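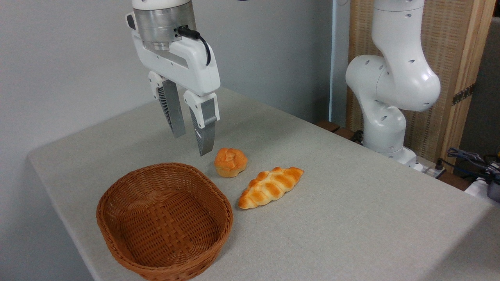

我一直觉得，面包应该装在篮子里上桌，盘子、木板、铁丝架、纸袋，统统往后排。这话我在饭桌上讲过好多回，每回都有人笑我，说你一个早饭吃馒头长大的人，管得倒挺宽。可是馒头也有笸箩啊！我外婆家蒸完馒头，揭了笼布就往笸箩里捡，捡完盖一块白布，谁饿了谁掀开拿一个。后来我吃上了面包，第一反应还是找个编的东西来装。照片里那种棕色的藤编篮就很对我的胃口，椭圆的，四壁往外撇，口沿卷了一圈边，配一个小圆面包，放在浅灰的桌面上，颜色一下子就暖了。我说的面包篮，就是这么个东西，不需要更讲究了。

先说我为什么看不上盘子。盘子装面包，面包是躺平了给人看的，一个挨一个，中间还空着一块瓷，看着就像分好的份。你伸手之前会不由自主地数一数，桌上几个人，盘里几个，我拿了这个别人够不够。篮子有边，有深度，面包在里面挤着，靠着，上面的压着下面的，你伸手进去摸到哪个是哪个。吃饭的时候少一点算计，我觉得是很要紧的事。我先生说这是我的心理作用，那就算心理作用好了，吃饭本来就有一大半是心理作用。

再说木板。前几年大家忽然都爱用木板，餐馆也用，家里也用，一块板子端上来，面包切好了斜着码，旁边一坨黄油，拍照确实好看。可是你试试在木板上拿一个圆面包，手一碰它就滚，滚到桌沿你还得用胳膊去拦。掉渣也是，木板没有边，渣往四面八方去，吃完一顿饭袖口上全是。篮子底下垫一块布，渣就落在布上，吃完四个角一拎，到窗口抖一抖，完事。（抖之前请看看楼下有没有晾衣服，我吃过这个亏，给楼下赔过一床被单的不是。）

我在Dronmont住过几年，街角有一家很小的饭馆，叫Boychuk，老板兼厨子是Gun-woo Ha，话不多，汤做得极好。他家的面包永远用篮子端，篮子有新有旧，有的把手断了一边，他也照用。有一年二月，我去得早，店里没别人，就看他在柜台后面给篮子换布。他先把布在手里搓软，铺进去，再用拳头在中间按一下，按出一个窝，布边翻到口沿外头，这才往里放面包。我问他按那一下干什么，他说，不按，面包站不住。就这么一句。我回家照着做，还真是，布不按下去是绷着的，面包搁在上头晃晃悠悠，跟坐在吊床上一样。从那以后我铺布都按一下，按得很用力，按出感情来了。

他家后来换过一阵子黑色的石板，说是附近新开的店都用这个。我吃了两顿，忍不住跟他讲，Gun-woo，你把篮子拿回来吧。他没吭声，过了半个月我再去，篮子回来了。我不敢说是我的功劳，多半是石板太沉，端着累。不过我那天还是很高兴，多点了一碗汤。

当然，反对篮子的人也有他们的道理，我都听过，挨个说说。

最常听见的是难洗。藤条的缝里卡渣，卡久了发黑，还招小虫子，这个我承认，我头一个篮子就是这么报废的。可是那时候我不垫布，热面包直接往里倒，油酥皮的也往里倒，能不脏吗？垫了布以后，我的篮子一个月才正经收拾一回，拿一把干的硬毛刷，翻过来倒过去刷一遍，再拿拧得很干的布擦一擦，放到通风的地方晾着。千万别泡水里，泡过的藤条干了会翘，口沿那一圈最先松，松了就再也卷不回去。我有个朋友偏不信，把篮子塞进洗碗机，取出来的时候形状已经很有想象力了。

还有人说面包放篮子里干得快。对，是干得快。可谁让你拿篮子过夜呢？篮子是上桌用的，一顿饭，撑死了两顿。过夜的面包进面包箱，进布袋，进冷冻室，爱进哪儿进哪儿。我见过有人把篮子当仓库，面包在里头一放好几天，硬得能敲门，然后怪篮子不好，这就有点冤枉它了。反过来讲，刚出炉的面包倒是很适合篮子，四面透气，底皮不会捂出水来。你拿个密实的瓷碗装热面包试试，过一会儿把最底下那个翻过来摸一摸，皮都软塌塌的，我最受不了这个。

第三种意见是说它土。说这话的往往是年轻人，家里装修得雪白，桌上多一个棕色的东西都嫌乱。我有一回在Astaden的一家家居店里转，听见一对小夫妻在架子前面商量，女的拿起一个藤篮，男的说像我奶奶家的，女的就放下了。我差点没忍住凑过去说，像奶奶家的有什么不好，奶奶家吃饭多香啊！到底没好意思，自己把那个篮子买了。现在它就在我厨房里，专门装小圆面包。

说到小圆面包，我还要多讲两句，因为我觉得篮子里放什么，跟用不用篮子一样值得吵一吵。长棍不适合这种椭圆的浅篮，两头支棱出来，一碰就翻。大个儿的乡村面包也不合适，一个就把篮子占满了，还得拿出来切，切完又得放回去，折腾。最合适的就是拳头大小的圆面包，一人一个，不用刀，掰开就吃。掰面包的时候那一下热气，切片的永远给不了你。我不反对切片面包，早上赶时间我也吃，可要是请人来家里坐下吃饭，我宁可多跑一趟去买圆的。

有人要问，那到底买什么样的篮子？我不是卖篮子的，只能讲我自己用下来的体会。椭圆的比正圆的好使，桌子窄的时候横过来竖过去都放得下，递给对面的人也好拿。篮壁要往外撇一点，直上直下的那种，伸手进去手背会蹭到边，藤条硬，蹭一下挺疼的。口沿一定要看，卷得厚实的耐用，你提着边把它拎起来，手指头也舒服。颜色我偏爱深一点的棕，浅色的刚买来漂亮，用一阵子黄一块白一块，看着像没洗干净。还有，别买刷了厚厚一层亮漆的，那种闻着就不对，我把热面包放进去过，满桌子都是漆味，一篮面包全没吃成。

价钱嘛，丰俭由人。我在Grurkside的集市上见过一个手编的，标价3,000，我绕着摊子走了两圈，没下得去手。摊主倒是大方，让我捧着看了好半天，那个编得真是细，底下的纹路转着圈收进去，一根断头都摸不着。我还回去的时候心里有点酸。可是话说回来，真买了我大概也舍不得往里扔面包，供在柜子上落灰，那就跟我前头讲的全拧着了。篮子得用，得掉渣，得被人从桌子这头推到那头，边上磨出一块光亮来，这才算是你家的。

我妈到现在也不太理解我这个爱好。上次她来住，看我往篮子里铺布，站在旁边看了一会儿，说你外婆那个笸箩比你这个大多了，能装一家人两天的馒头。我说那笸箩后来去哪儿了？她想了想，说搬家的时候给了隔壁，隔壁拿去晒花椒了。我听了心里咯噔一下，晒花椒！不过再一想，也行吧，总比扔了强，而且晒过花椒的笸箩，再装馒头应该挺香的。

所以下回你家请客，先别急着找那块木板。翻翻柜子，多半能翻出一个篮子来，装过水果的，装过毛线的，别人送礼时候带来的，刷干净，垫块布，中间按一下，把面包放进去。桌上的人会自己伸手的，你连一句“别客气”都用不着说。要是你试过了还是觉得盘子好，那你来跟我讲，我请你喝汤，咱们边喝边吵。面包我来准备，肯定是装在篮子里的。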